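Home Recordings Help Robot Arm Handle Soft Things

Research News, May

Pick up a pillow and you don't think about it. Your fingers sink in, find something to hold, and up it comes. For a robot arm, that same pillow is a headache, and so are blankets, stuffed toys, towels and pretty much everything else that changes shape when you squeeze it. A team at the Allthorpe lab has now shared results that make the problem look a good deal more manageable, and the way they got there is a delight.

The project is called Varnia, and it runs almost entirely on recordings made in ordinary homes. People in 11 households took a hand-held gripper, the kind with two padded fingers and a camera looking out over them, and used it to do small chores. They straightened beds. They moved laundry from one end of the room to the other. They lifted toys, set them down, turned them over and put them back. No robot was in the house at any point. The camera and the gripper recorded everything the arm would later need to know: what the fingers saw, where they went and how far they closed.

Earlier work in this area leaned heavily on lab tables with plain backdrops and a fixed set of objects. The Allthorpe group wanted the opposite - printed quilts, busy shelves, things piled on other things, a bed with a big plush Pikachu sitting on it with its back turned. Over six weeks they gathered recordings covering 161 different soft objects, and they left the rooms as they found them.

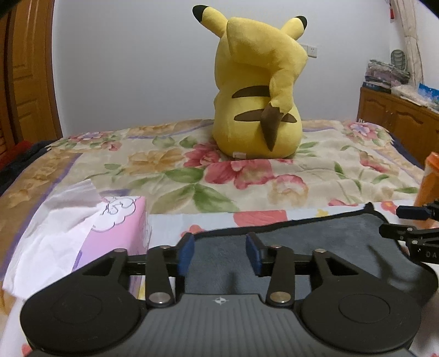 Why does a robot need practice with soft objects if it can already pick up hard ones?

A mug keeps its shape, so a robot can work out one good grip and trust it. A stuffed toy or a folded blanket shifts and squashes the moment the fingers touch it, and the grip has to be adjusted along the way. Recordings of people making those small adjustments give the robot something to copy.

The clever part of the new method is what the team calls the "second look." Older systems would pick a spot to grab, close the fingers and hope for the best. Varnia pauses for a split second after first contact, checks how the surface has moved, and picks its spot again if the first one seems poor. The researchers didn't write that pause into the software as a rule. They noticed it in the recordings! People kept touching a thing lightly, shifting their hold a little and only then lifting, and the team built the training around that moment.

Tests took place at the Sterkent workshop, with a standard two-finger arm and a set of objects it had never met in training. The arm was asked to do seven chores, among them moving a plush toy from a bed to a shelf, pulling a blanket toward the pillow end and dropping socks into a bin. With the second look switched on, it finished six of the seven reliably. With the feature off, it dropped things far more often, and the plush toys gave it the most trouble, with the arm pinching fur and coming away with nothing.

The chore it still can't manage is the fitted sheet. Getting elastic corners over a mattress takes two hands and a fair bit of tugging, and a single arm spent most of its tries dragging the sheet off the far side. The team plans to return to it with a pair of arms later in the year.

There are other limits. Very dark fabric is hard for the camera to read, and thin, see-through plastic confuses the system badly enough that bags were left out of the final tests. The arm is also slow. Moving one toy takes it longer than it would take a sleepy child, and speeding it up makes the second look less useful.

Even so, it's a thrill to see how far recordings from real bedrooms can go. A partner group at Başaran has started collecting its own set, this time in kitchens, with dish towels, oven mitts and bags of rice on the list. The two sets will be combined for the next round of training, and the Allthorpe lab says the recordings and the training code will be free for other groups to download once the household members have finished reviewing their footage.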